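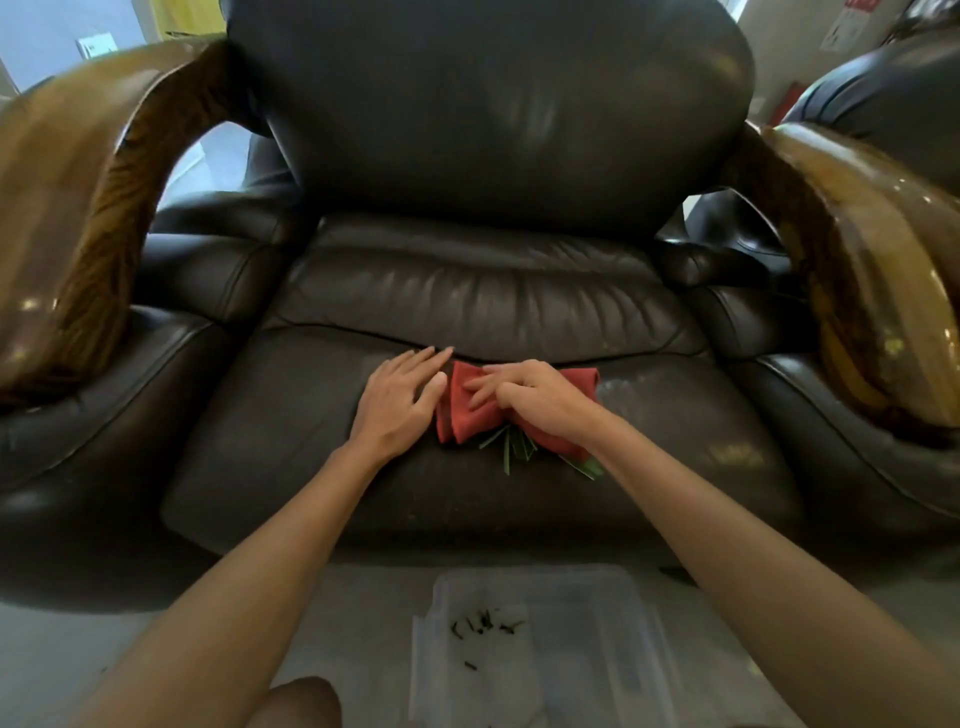
Que eso lo haga una máquina antes de que yo me jubile, me lo creo cuando lo vea, me escribió una lectora cuando conté que iba a la jornada de puertas abiertas de Virevex. Y oye, me fui con su frase metida en la cabeza toda la mañana.

Llegué a las diez, con hambre y sin haber reservado (menos mal que quedaba sitio en el segundo grupo, éramos 20). El taller de Virevex está detrás de la estación, subes una rampa, firmas una hoja y te dan una pegatina. La mía ponía 514, vete a saber por qué.

Primero, la parte fácil. Jikusau es el programa con el que enseñan a un brazo a recoger la mesa, y con los platos va de maravilla: los coge, los apila y los deja en la bandeja sin un ruido. ¡Aplaudimos y todo! Luego sacaron las servilletas de tela y ahí se acabó la fiesta. Doblar en cuatro, bien, aunque despacito – yo habría terminado el mantel entero. Pero hacer un lazo, pellizcar el centro y que las dos puntas queden huecas... tres intentos y tres churros. Una servilleta roja doblada en forma de lazo, con unas hojas verdes debajo, la apañan dos manos en el asiento de un sillón de cuero, sin mesa ni nada, una mano plana y la otra pellizcando los pliegues.

Pregunté por las hojas, claro. Me dijeron que lo blando y lo fino es lo peor, que la pinza aprieta de más o no aprieta, y que en Granon (el taller con el que comparten las pruebas) llevan 2 inviernos solo con telas. La demostración de Vukčević, que es otro aparato, más bajito y con ruedas, me gustó más de lo que esperaba: barre, esquiva las patas de las sillas y vuelve solo a cargarse a los 60 minutos. Los rincones los deja como estaban.

¿Me llevaría uno a casa? El de barrer, mañana mismo. Para adornar la mesa sigo con mis manos y mi paciencia, que tampoco es mucha. A la lectora le contesté desde el tren que de momento va ganando ella – y que la próxima jornada es en enero, por si se anima. Hay café, pero llevad bocadillo.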